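Cuarentena en un hotel de Clirngate: ¿quién paga si la ordena el país y no yo?

Publicado en el foro Viajeros y residentes fuera

Llevo once meses trabajando en Renport y en diciembre vuelvo a casa con escala en Clirngate. La compañía me avisa de que, si alguien del vuelo da positivo, nos llevan a un hotel designado hasta que las autoridades digan. El hotel cobra 1,341 por la estancia completa, comidas incluidas, y según la agencia «el consulado suele hacerse cargo». Ese «suele» no me gusta nada. ¿Alguien lo ha visto por escrito?

marea_baja

Yo no me fiaría. Pasé por eso y el consulado me mandó un correo muy amable con una lista de teléfonos, y ahí acabó la ayuda. El hotel me lo cobró antes de darme la llave. Reclamé después al seguro y me devolvieron una parte — la de las comidas no, porque según ellos «habría comido igualmente». Guarda la orden de aislamiento con sello. Sin ese papel no te abren ni el expediente. Y lleva ropa de abrigo en el equipaje de mano, que la maleta grande puede tardar.
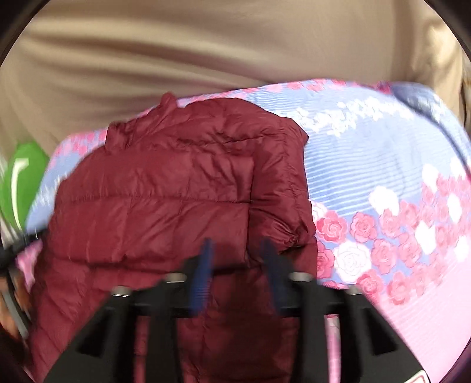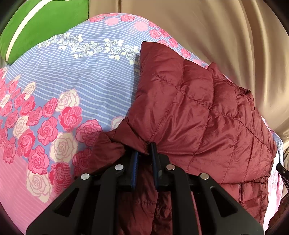 ¿Sirve una orden de aislamiento que solo esté en el idioma local?
Depende de la aseguradora. Algunas la aceptan para abrir el expediente y luego piden traducción jurada antes de pagar, así que conviene preguntarlo por correo y conservar la respuesta.

Spanos56

a mi no me cobraron nada, eso son exageraciones

tercera_escala

Que a Spanos56 no le cobraran no quiere decir mucho si no cuenta cuándo viajó ni con qué visado. Las condiciones cambian cada pocos meses y las páginas oficiales se actualizan tarde. Lo que yo haría: leer la póliza entera y buscar la palabra «cuarentena» en las exclusiones. En la mía, de Jamance, cubrían la enfermedad pero no el aislamiento preventivo, y eso venía en la letra pequeña. Sobre el consulado, pide que te digan qué norma les obliga a pagar. A mí me contestaron que podían estudiar un préstamo en caso de necesidad, que luego hay que devolver. De pagar la habitación, ni palabra.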